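Curnska Community Help
Crafts, Classrooms and Clubs > Tables and Storage

Covering a big table with paper and taping a grid on it: how do I keep the lines straight and the markers under control?

Asked Wednesday, August 12, 2026
3 answers

Hello everyone, and thank you in advance for reading all of this, I know I go on a bit. I help run a drop-in drawing afternoon at the Ultcombe hall, and we have one very large table that everybody shares. Last spring I covered it with brown paper and ran painter's tape across it in both directions so that each person would have their own squares to keep things in. It went over so well that I'd like to do it again, only better, as by the end of April my lines had wandered all over the place and the paper had bubbled in the middle.

So, two things really. How do you get long runs of tape to go straight over paper on a table you can't reach across? And once you have your squares, what do you do about markers? Ours roll, they get put down just anywhere, and the caps go missing. I did think of giving everyone a cup but I worry about them getting knocked over. Any thoughts at all are welcome, even if it's just to tell me not to bother with the grid! 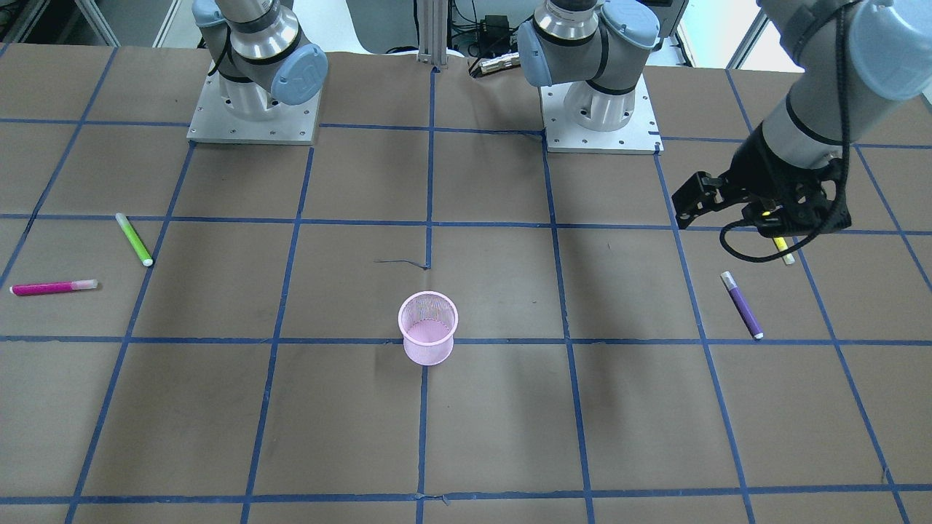 Posted by Abena Atinga
Member, answered 2 similar questions

Oh please do bother with the grid, they're such a help! I have been taping up tables for years, and the first thing I'd say is that a little wandering is perfectly fine. Blue tape on brownish-gray paper shows up clearly enough that people find their square even when the lines aren't quite true, and a marker lying right across a line (there's a lime green one doing just that on the left side of the table) is easy to spot and nudge back where it belongs.

For the long runs, get a second person. One of you holds the end of the tape down at the far edge, the other walks the roll back with the tape held in the air, and when you both think it looks right you lower it all in one go. Don't press as you walk! That's how you get the bends. Then smooth it from the middle outward with the side of your hand. Do all the lines in one direction first and have a cup of tea before you start on the others.

As for the paper, unroll it the night before and let it lie with books on the corners. I buy the Drinar rolls, 500 feet at a time, and that sees me through a good long while. They do curl for the first day no matter what it says on the wrapper.
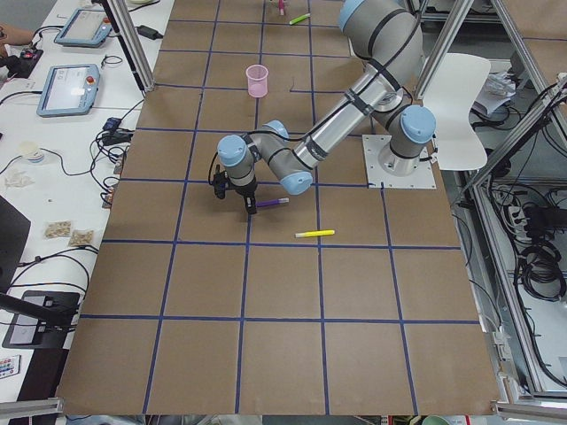
If your paper keeps bubbling, you might go up to cardboard. It's stiffer, it takes tape beautifully, and you can flatten out big boxes from any appliance store if you ask nicely. You do have to join the sheets from underneath, and it needs to sit flush or people catch their sleeves. Where I think you'll like it best is for the sorting, because with a good firm surface you can give over one whole cell to the cup, the way the see-through pink one has a square to itself up toward the top, and let the markers lie out in the other squares. I'd also keep a clear stretch like the lower half there, so there's somewhere to put your paper down and draw. And if you have tablets or anything else with a screen, move them onto a side desk, as that white one on the left shows. They do eat up a table otherwise.

On the caps, I'm afraid I have no magic. I count nothing and I scold no one, I just keep a jar of spare ones.

Comment from the asker: This is wonderful, thank you. I never thought of doing all of one direction first. I'm going to try the cardboard. Do you find it holds up?

Abena Atinga replied: It does for me, though the corners go soft. I put a strip of tape around the outside edge as well.

Second answer

Just use masking tape and a yardstick. Works fine.

Third answer, posted by Nazarenko

I mostly agree with Abena, but I have a few things to add about the cups, having picked up what feels like 3000 markers off the floor of our library room. 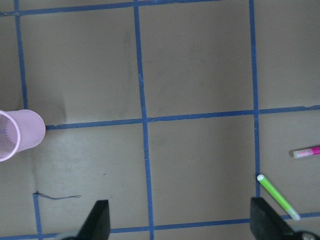

Light plastic cups are cheap and cheerful, and I do still use them, but they are the first thing to go over when somebody leans across. You can see how much room one takes once it's down, too, with the pale pink cup on its side lying right over the spot where two lines of tape ought to meet. A handful of dry rice in the bottom helps a lot, or a lump of modeling clay pressed in flat. I also stand mine well inside a square and away from the tape, as the edge of the tape gives a cup just enough of a lip to wobble on.

Do check your tape for ragged edges before you start. Old rolls tear along the side and you end up with a fuzzy line that collects crumbs and bits of thread. If yours has been sitting in a warm cupboard since last year, I'd treat yourself to a new roll, and keep the old one for labeling boxes.

Was this page helpful? 100 people said yes
Related: Getting marker off a varnished table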